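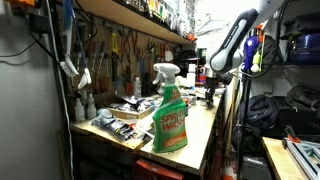
# Notes for my talk: an arm on a workbench

14/08/2022, workshop evening. Slides are by Efraín, the words are mine. Speak slowly. Drink water before part 3.

## Opening (two minutes, no slides)

- Say good evening, say my name, say that I am from the bench group and that I am not an engineer. I repaired sewing machines for many years.
- Thank Edith Chávez for giving us the corner of the workshop.
- The question for tonight: what does it take to put a robot arm in a shared workshop, on a bench where other people also want to work?
- I will not speak much about code. Teodora Kelmendi wrote almost all of it and she is sitting in the second row. Questions about code go to her. (Look at her, she knows.)

Say this part in full:

"When we started, I had in my head a clean white room, like in a factory film. Our workshop is a room with pliers. We decided early that we will not clear the room for the robot. The arm must learn to live with the pegboard, with the shelf full of cans, and with us."

## Part 1. What we are building

- The project has the name Jateo. Please pronounce it with a soft J, Abelardo insists on this.
- The task is small. The arm takes a bottle from the bench, brings it to the person, and later puts it back in its place.
- Why bottles? Almost every job in our workshop begins with somebody looking for the cleaner.
- We use the real ones from the workshop. The green SPRAY WASH bottle is our main test object. It has a white trigger head and the nozzle points out to one side, so the bottle is not the same from every direction.

Explain slowly, because people laugh and then they do not hear the second half: a trigger bottle is a difficult object. The weight is low when the bottle is almost empty and much bigger when it is full. If the fingers close too high, they push the trigger. If they close too low, they hit the bench. Our first good height came from Dayana Montoya, who put a strip of tape around her own bottle at home and practiced with barbecue tongs. It sounds like a joke but she was right almost to the finger width.

## Part 2. The bench

- The bench is wood, pale on top and with many stains. We discussed painting it in one color to help the camera. We voted no.
- A stain can look like an object for the software. This cost us one full evening in July.
- The shelf over the bench is a real limit. The arm comes from above, so the elbow has to stay away from the shelf and from everything that stands on it.
- The pegboard is the second limit. The tools hang close together, and they stick out more than a person thinks.

Say in full:

"Please measure your obstacles with the tools hanging on them. We measured the empty board on a drawing, and the drawing was correct, and the arm took down a pair of pliers."

(Wait for the laugh. If there is no laugh, continue.)

- After this we made a zone in the software, like an invisible box, in front of the pegboard. The arm may not enter. Teodora calls it the curtain.
- The curtain takes away a part of the reach. We can serve the front part of the bench and not the back. For now we accept this.

## Part 3. Mounting and cables

- The first mount was a wooden block with two clamps. It moved a little with each fast stop. A little at the base is a lot at the fingers.
- The second mount is a steel plate, cut for us at Pálfi, the metal shop behind the station. The plate cost more than I wanted and I would pay it again.
- Bolts: tighten, run the arm for one evening, tighten again. We write the date of each check on tape on the plate.
- Cables: leave a loop at every joint and let the loop be larger than looks nice. Move the arm by hand to both ends of its travel before you fix the last tie.
- Emergency stop: every person on the bench must be able to reach it with the weaker hand. I ask you to try this at home with your eyes closed.

If somebody asks about the controller: it is a used Enar unit, bought from a school that closed its laboratory. The fan is loud. We know.

## Part 4. Numbers

Keep this short, people get tired here. Slide with the table.

- We count one try as one full trip: pick, bring, put back.
- Until now we have 829 tries written in the notebook.
- The last 300 are with the new plate, and only these are interesting for comparing.
- In the most recent 100 tries, the arm failed 16 times. Most of the failures are in the putting back.

Explain the putting back: the bottle touches the wood a moment before the software expects it, the base tilts, and the fingers open too early. Abelardo Muñoz filed the finger pads rounder and it helped. Then he glued a thin rubber on them and it became worse again, as the rubber held the bottle also when we wanted to let go. The rubber is now gone.

- Somebody will ask how long one trip takes. Around the time in which I can walk to the bottle, take it, and be back with a coffee. I am not ashamed of this number, but I also did not put it on a slide.

## Part 5. Sharing the bench with people

This part is the one I care for the most. Do not skip it if the time is short; skip part 4.

- Rule one: when the arm has power, the person at the stop button does nothing else. No phone, no soldering.
- Rule two: gloves and rags go to the side before a run. A soft thing can be pulled along, and the software does not see it well.
- Rule three: only bottles with closed nozzles. Turn the nozzle to OFF if it has such a position, and fill with plain water for tests.
- Rule four: anybody in the workshop can stop a run and does not have to give a reason.

Tell the story of Jusovitz here. Jusovitz is the repair café that visited us with their members. One of their older ladies stopped the arm three times in one evening. The third time she told us that the arm turned toward her face before going down. She was right, the path was legal for the software and unpleasant for a human. We changed the path the same night. Now it first goes up, then turns, then comes down.

Say in full:

"I had stood beside this arm for weeks and I was used to it. So invite people who are not used to it — and let them hold the button."

## Part 6. What we want to do next

- Handle a second kind of bottle, without the trigger. Dayana has started the list of shapes.
- Use a slower speed near the wood, only for the last part of the way down.
- Make a better light over the bench. At present the picture changes when somebody opens the door.
- Write the instructions in a form that a new member can follow alone. Edith offered to be the reader, and she is strict.

We do not plan a gripper with more fingers. Efraín Londoño will say something different in the break, you can listen to him, he has nice drawings.

## Closing

- Show the slide with the meeting hours.
- Ask who wants to press the button in the demo. Take two people, one after the other.
- Before the demo: check the stop, check the bolts, nozzle to OFF, bags away from the floor in front of the bench.
- If the demo fails, put the bottle back by hand and start one more time. Not more than one.
- Give the microphone to Teodora for the code questions.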